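Search this site Go

Plurnden Woollen Mill open day

Sep 26, 2021

We finally got to the Plurnden mill open day, after missing it two years running, and I've come home with sore feet and a head full of carding machines. It's a 30 minute drive past Rondeck on a road that is mostly potholes, but the parking was free and there was a sausage sizzle at the gate, so I was happy before I'd even gone in!

You start in the wool store, where the bales are stacked up to the rafters and the smell of lanolin gets right into your jumper (mine still has it). Our guide had us grab handfuls of fleece and guess which was the finest. I got it wrong every time. From there it's up a very steep set of stairs to the scouring shed, then across to the spinning floor, where they ran the old Heinonen frame for us. It has 192 spindles and makes a racket you feel in your teeth – take the earplugs when they're offered.

Colour is my favourite part of any mill and the dye house didn't let me down. They do 400 kilos in a day when it's busy, and the blues alone took up a whole wall of sample cards. I've got a real weakness for periwinkle.
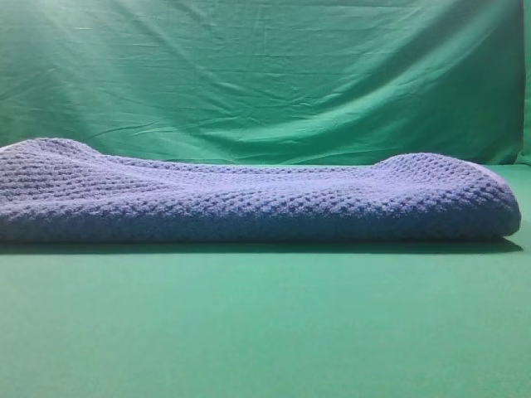 Texture, and why I now want to weave

After the dye house we had tea and a lamington, then squeezed into the Lillard room for the talk on structure. I thought it would be dull and it was the best half hour of the day. Plain weave, twill, then all the bumpy ones, where the little hollows between the raised bits give the cloth its depth. I'd always put that down to the yarn! The slate blues show it off best, with the darker shade sitting down in the dips. 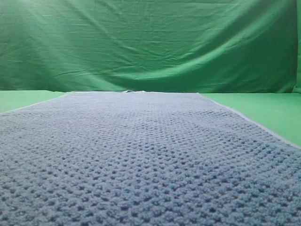 Photo: author's own

Someone asked about washing and we got a good ten minutes on felting, with a very sad shrunken cardigan passed along the rows. Cool water, no wringing, dry it flat in the shade. I've been hanging mine on the line by the shoulders for years, so that explains a few things.

Last stop was the finishing room, where cloth gets mended, brushed and checked over before it's rolled.

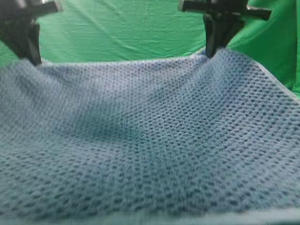
DAY TRIPS

Entry was free and the mill shop took 80 dollars off me without much of a fight (two skeins and a scarf). Wear flat shoes, bring cash for the sausages and get there early, as the spinning floor tours fill up by mid-morning. They're running a smaller one in July with a hand-dyeing class, and I've already put my name down.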